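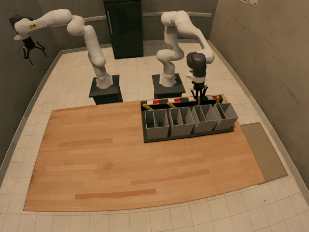 Butcher-block top, darker strips and all.

Time for a thread on timber benchtops, as I've spent most of September being sold one and I've got questions.

1/ First claim, from the Plaltetti brochure: a timber top "heals itself". It doesn't. What they mean is that you can sand it. I can sand a lot of things. My front door is not self-healing.

2/ Second claim: oil it once a year and forget it. Then you read the back of the Sandum tin and it says every month for the first six months, then "as required". Required by whom? The tin is $257 for the big one by the way, and the small one does a top and a bit, so guess which one you end up buying.

3/ The bloke at Coman told me you only need a thin coat. Fine. I asked how I'd know when it was thin enough and he said it would feel right. I asked what happens if it's too thick and he said it would feel wrong.

4/ Colour. Every showroom top is one even honey colour, and then you go to someone's actual house and there's a dark strip in the middle of a pale one. I don't mind that at all, I quite like it. What I mind is Wumwood charging $400 extra for "select grade" and being unable to tell me in writing what was selected.

5/ I did ask in writing. The reply said timber is a natural product and variation is part of its charm. So the plain grade has charm and the select grade costs more to have less of it. Okay.

6/ "Warmer underfoot" - this was in a benchtop ad. I think someone pasted it over from the flooring page.

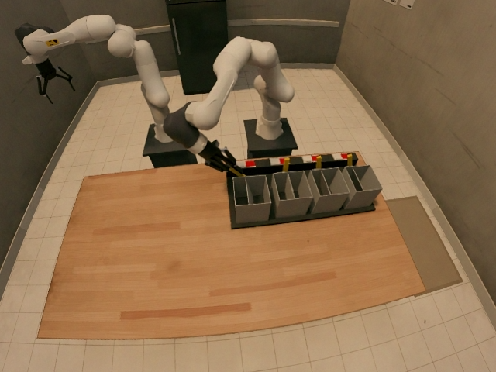

7/ Back to the sanding, because people keep telling me it's easy. The instructions say start at 120 and finish at 240 grit. That means emptying the kitchen, taping plastic over every doorway, and finding dust in the cereal until Christmas. My sister-in-law did hers once. Once is the word she used, and she used it firmly.

8/ Someone will say laminate looks cheap. Mine is 17 years old, has had hot pans on it that it shouldn't have had, and gets a wipe with dish soap. There's a chip near the kettle. I put the toaster there.

9/ Someone else will say timber is kinder to the planet. Could be! I'd believe it faster if any of the three had been able to tell me which country the trees grew in. Coman said "overseas, mostly".

10/ And the hygiene thing. I've now been told timber kills germs and that timber is full of germs, both times by people selling benchtops, one of them selling stone. I'm going to keep using a chopping board.

11/ To be fair, they do look nice. I stood in the Plaltetti showroom patting one for a good while. If you've had yours more than ten years and still like it, tell me what you put on it and how often you really do it. Not what the tin says.

12/ If your answer is beeswax I'll need photos of the bit around the sink.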